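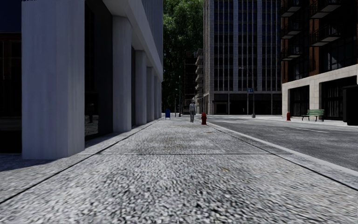
April – Route desk, Grisen delivery trial

Entry opened 2 p.m. Purpose: to record how the duties of the footpath couriers have altered since the Nam units took over the short runs, and to note matters still to be settled before the Trosia stage begins.

Runs logged to date: 1,656. Under the former arrangement each of these would have been walked by a courier with a hand trolley. The couriers are now rostered as follows: two at the route desk, three at the loading bay, and the remainder on long runs and stairs, which the units do not attempt.

Desk work. Each new block is rehearsed in the simulator before a unit is sent out. The couriers at the desk review the rehearsal and mark where they would slow down, wait or keep to one side. On the colonnade block they asked for a slower approach to anyone walking toward the unit, and for more room to be left at the red hydrant near the kerb. Both changes have been entered. The planner had treated the hydrant as a simple obstacle to be cleared; the couriers pointed out that people step around it as well, and that the unit should allow for them.

This knowledge was never written down while the work was done on foot. It is recommended that it be recorded under the courier's job title and counted as skilled work at the next pay review. Inditetti has been asked to add a comments field to the planner so that remarks are kept with the route. No reply as yet.

Loading bay. Lifting has increased. Parcels formerly went from shelf to trolley once per round; they now go to a unit for every run. A raised bench is on order. Until it arrives, no one is to load for more than two hours without a change of duty.

Concerns raised by staff:
Desk shifts are long and the chairs are poor.
Several couriers miss the walking and have asked for mixed rosters – agreed in principle, to start with the next roster.
Customers on the old rounds still ring the depot for the courier they knew. Calls are to be passed on where possible.

Remaining: 10 blocks to be rehearsed for Trosia. The colonnade block is to be run again with the new spacing, and the desk couriers are to sign off before it is released.

Entry closed 4 p.m.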